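Cap rack

A cap rack is a stand, shelf or set of hooks for keeping brimmed caps when they aren't being worn. The term covers wall rails, over-door strips, hanging clips and the low bench type, a small open table of metal or wood on which caps are set down flat. Sellers make large claims for all of them. The evidence that a rack keeps a cap in better shape than an ordinary shelf is thin.

Types

Wall rails hold each cap by its back strap or by the brim. They take up no floor space, but a cap hung from the strap for months can stretch at that point, and owners disagree on whether the stretch matters. Over-door strips work the same way and tend to rattle when the door is closed.

Clip hangers, sold under names such as Pirent and Idutico, grip the brim between two jaws. The makers describe the grip as "mark-free". Owners of velvet and corduroy caps often say otherwise, as a soft pile will hold a dent from almost any clip.

The bench type is the plainest. It has a flat top, often perforated, and a leg frame at each end. Many of the racks sold for caps are the same article as the shelf riser sold for plates and tins, at a higher price. The Gromton bench is listed in its maker's catalogue as a kitchen riser and again, some pages later, as a "headwear platform". The measurements given are identical.

Claims about airflow

Perforated tops are said to let air reach the sweatband and so prevent odour. Air can pass through the holes, certainly. Whether enough of it does to make a difference is another matter, given that the underside of a cap is open and most of the sweat sits in the band at the rim. The often repeated figure of 300 holes as a minimum for "proper breathing" comes from an Abugri leaflet and has no stated source.

Naa Darko, whose household storage column gave the subject more attention than it usually gets, left 19 worn caps overnight, part of them on perforated benches and the rest on a bare table. She reported no difference she could smell by morning. Her test was small and relied on one nose, and it shouldn't be taken as settling much – but the makers have published nothing better.

Shape and fabric

A firm-fronted baseball cap will generally sit upright wherever it is put. Its crown holds itself up, and the rack adds only height. Soft, unlined caps fold under their own weight on a rack as readily as on a table. For these a stuffed crown, with tissue or a rolled tea towel inside, does more than any stand.
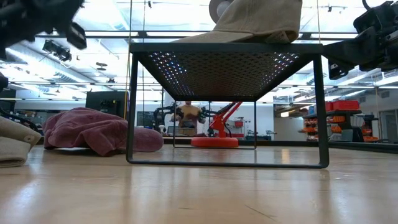 Capacity

Stated capacity is the least reliable figure on the box. A bench advertised for six caps usually assumes that they are nested, one crown pushed inside the next. Set down singly, with brims flat, 2 caps will fill most benches, and the others end up beside it. The space beneath the top is meant to be used as well, though a crown of full height may not fit under a low model without being pressed down.

Nesting has its own drawbacks. It saves room but hides the caps at the bottom of the stack, and a light-coloured cap may pick up dye from a darker one if either is damp.

Cost and alternatives

Darko's column drew 3,363 replies, by her own tally, and a common suggestion in them was a shoebox. A clean shelf, a drawer or a spare hook by the door will serve most people. A bench is of some use where shelf space is short and the caps are worn often enough to need a fixed place. Metal ones can scratch a polished tabletop if dragged, so felt pads under the legs are worth adding – few models include them.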